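Folding on a bed: notes from a linen room

The manager of the linen and guest laundry service at Ellora, a 50-room guest house, has spent most of her working life folding other people's clothes. She agreed to talk on the condition that the conversation stayed with method. It did. What follows is written up from two sittings, the second held in the linen room itself, where the fan had to be switched off so that the recorder could pick up her voice.

Ellora takes in guest clothing for washing and pressing, and also handles its own sheets, towels and mats. In July, the busiest month of last year, the room recorded 562 guest shirts. Trousers, nightwear and children's clothes are entered in a separate book. The shirts are the part she is asked about most often, and the part on which new staff spend their first week.

The first question concerned the surface. Most laundries fold on a table at hip height. Ellora has two such tables, but she trains people on a bed.

"A table hides mistakes," she said. "It is hard and level, so the shirt lies flat whatever you do. On a bed you press in one place and the cloth moves in another. If you can fold square on a bed, you can fold square on a table. The other way round is not true."

She is particular about what goes on top of the bed. A bare mattress is too soft and a quilt is worse. Her preference is a bamboo sleeping mat of the tiled kind, in which small flat pieces are strung together in rows. The mat spreads the pressure of the hand, and the seams give a grid to work against.

"You put the side seam of the shirt along one line of tiles and you leave it there. Then you don't need a board. I had boards from Trivano for two years, the plastic ones with hinges. They are accurate, but they only make one size, and the hinge goes."

The mats have faults of their own. The cord between the tiles wears first at the folding line, and a broken tile will pull a thread in fine knitwear. She runs the back of her hand over each mat before use and takes out any that catch. A mat at Ellora lasts nearly 30 months. Repairs are done in the room with waxed cord, and a mat that has been repaired twice goes to the drying yard.

The bed sheet is left on under the mat. She has tried removing it and found that the mat slides.

On the shirt itself she spoke at more length. A long-sleeved shirt is laid out flat with the sleeves taken away from the body, and it stays like that until the cloth has been smoothed from the middle outwards. She objects to smoothing from the collar down, which pushes the slack into the hem and leaves a curve there.

"People want to start folding. They pick up a sleeve straight away. I tell them, put it down, look at the bottom edge. If the bottom edge is round, the fold will be round. You lift the hem, let it drop, and smooth it again."

The sleeves come next, and on this point her method differs from what is usually taught. She lays the sleeve out to the side and makes a first fold in it before it is brought across the body. The common method carries the whole sleeve over in one movement and then turns it down. Her objection is that the turn at the shoulder then holds two layers at an angle, and the crease shows when the shirt is worn.

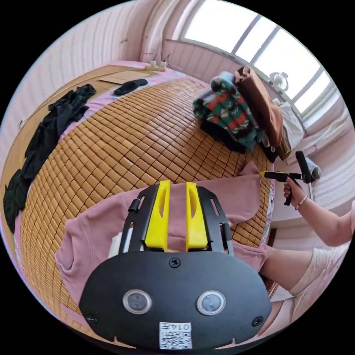 Page last changed: April 20, 2021

A dusty pink long-sleeved shirt on the bamboo mat, with a sleeve folded and leading off to the right, is at the stage she regards as the one that decides the result. The body has been spread and the cloth is still low. She was asked what she would look for at this point.

"Where the lower edge goes. It wants to curve out to the side, it is nearly always the lower edge. After that, the sleeve. I want to see one fold in it and no twist. If there is a twist near the elbow, it will be a lump in the stack."

Colour came up in connection with creasing. Pale and dusty shades show a pressed line less than a strong dark colour does, and she puts beginners on pale shirts for that reason during the first few days. Once they are folding evenly they are moved to navy and black.

The body fold is made in thirds. She places the edge of one hand along the line and brings the cloth over with the other, keeping the first hand still until the layer has settled. The sleeve is then turned down along the folded side so that the cuff finishes short of the hem. The second side repeats the first. The shirt is folded up from the bottom, either once or twice according to the depth of the shelf, and turned over with both hands underneath.

"Don't pat it," she said. "Patting is a habit. It puts a hollow in the top one, and then the next shirt sits in the hollow."

Cotton, linen and mixed cloth are handled in the same order but at different speeds. Linen is folded as soon as it leaves the iron and is not stacked more than six high. Knitted cotton is left on the mat for a minute before the last fold. Anything with a high elastic content is folded loosely and put on top. She does not use tissue except for pleated fronts, and she does not use pins at all.

The discussion then moved to storage. Guest clothing goes back to the room in a flat cloth bag made by Filip, a small local workshop, to a size that matches the finished fold. The house linen is kept on open shelves supplied by Sinanov. She asked for slatted shelves and was sent solid ones, and has drilled them herself.

"Air has to come from under. With a closed shelf the bottom sheet smells of the shelf."

The shelves are worked from the left, with newly folded items placed at the right-hand end and the whole row moved along. Mats not in use are rolled with the tiles outwards and stood on end. Rolling them the other way pinches the cord. Spare cloths are kept beside the bed, where they can be reached without crossing the shirt, and are changed at midday.

She was asked how long one shirt should take. Her reply was that a trained person needs less than a minute and that she does not time anyone. Complaints are a better measure. They are written in the back of the shirt book, with the type of cloth and the position of the crease, and she reads through them at the end of each month. Most of the creases reported are at the shoulder, and most of those come from bags that were overfilled.

The practical matter of posture took up the last part of the second sitting. Bending over a low bed for a full shift is hard on the back, and she does not allow it. Staff kneel or sit against the side of the bed and change sides every half hour. The bed in the linen room has been raised on blocks by the width of one hand. A higher setting was tried, and the shorter members of staff could not reach the far sleeve.

On cost, she gave one figure. The materials for the training bed, including the blocks, two mats and the cord, came to 4,000 in local money, paid out of the linen budget. The tables had cost a good deal more, and one of them is now used for ironing.

The last question was whether she folds her own shirts by the same method at home. She said that she hangs them.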